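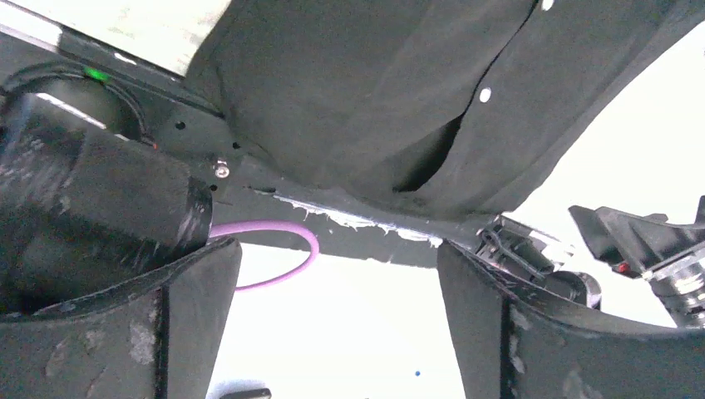 Wrist view, black fabric over the mounting plate, fingers below

From: Etenesh Negash
To: undbridge-robot-club
Date: Sun 22 March
Subject: Re: [undbridge-robot-club] Shirt task, grip or wrist?

Hi all,

Picture at the top is from the wrist camera, so you can see what I'm on about. Sorin, your message first so people don't have to dig for it:

> Sorin Matić wrote:
> Had a go at the folding task again after you lot went home. I still
> think it's the fingers. They're scuffed to bits and I don't trust
> them to hold thin cotton. Can we spend some of the 300 on a new pair
> before the Erkcombe meet? Also, has anyone changed the closing speed?
> It felt slower to me, but I was tired and had eaten nothing but
> crisps.
> S.

I haven't touched the closing speed, and Radka says she hasn't either. It's still 89 in the settings file, same as it was before half term. Blame the crisps!

On the fingers, I'm not so sure. Yes, they're scratched, but have a look at where the cloth is. It's lying right over the plate, up above the fingers, and the gap between them has no cloth in it, just bright white with a tiny blue dot and a bit of something dark at the bottom edge. With the garment sitting up there I don't see how a new pair would help us much. My money's on the approach — we come in too low and too flat, and the first thing to meet the fabric is the bracket. Chiharu said much the same when we were working on the towel, and I wish I'd written down what she did about it. (Chiharu, if you're reading, please reply to the list and not just to me!)

What I'd like to try on Thursday:

Come in steeper, and start the close a bit later. Quang has a version of the approach script with the angle as a setting, so we needn't edit the thing by hand every time.

Go for the hem first and leave the button side alone. Those little white buttons are handy to spot against the black, but I'd sooner not have the fingers anywhere near them, or near that opening next to them.

Keep an eye on the purple cable. It makes a loop that hangs down below the plate, and I can just picture a sleeve getting hooked on it. Could somebody bring small cable ties? I've got tape, but there's plenty of tape on that motor already and I'm not keen to add more.

While I'm at it, there's white stuff smeared along the edge of the plate. Is that old glue or is the paint going? If it's glue I'll have it off with a plastic scraper. If it's paint, leave it be.

As for money, we've got 300 until July and the Erkcombe entry has to come out of that, so I'd rather hold off on fingers until we've had two proper sessions with the steeper approach. Sorin, if it still drops everything after that I'll order them myself and you can say I told you so for as long as you like.

One last thing, Radka has the key this week and I'll be there from half five. Bring a dark shirt if you've one to spare — we've been practising on the same one for ages and I'd like to know if it behaves differently with something heavier.

See you Thursday,
Etenesh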